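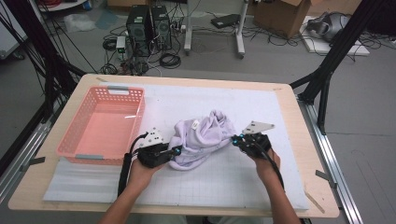 3.2 The unfolded item and the empty basket

Figure 2. Start of a folding task: one bunched lavender item beside an empty pink basket, on a board with a faint gray grid.

Our study of household laundry work in Irkthorpe looks at how people begin, because the first seconds decide much of the later folding. In total 70 folding tasks were coded. Each task used one item of soft cloth and one open basket, as in Figure 2. The item was always given in a loose heap and never spread out, as this is how most of our households said they take it from the dryer.

We separate two ways of starting. In the first, which we call edge search, the person lifts the heap and looks for a hem or a corner. In the second, the person flattens the heap where it lies and finds the edges after. Edge search was used in 22 tasks. Flattening was more common with thick, fleecy cloth, where a corner is difficult to see between the folds. A sewn label, like the small white one visible in Figure 2, was used as a guide in 13 tasks – mostly to decide which side should face down.

The place of the basket also had an effect. When it stood to the left of the cloth, some 8 tasks ended with the folded item being turned once more before it was put in. We did not find the same with the basket on the right. This agrees in part with the earlier Halonen coding scheme, which treats the basket as part of the work surface and not only as a container.

3.3 Coding of the folds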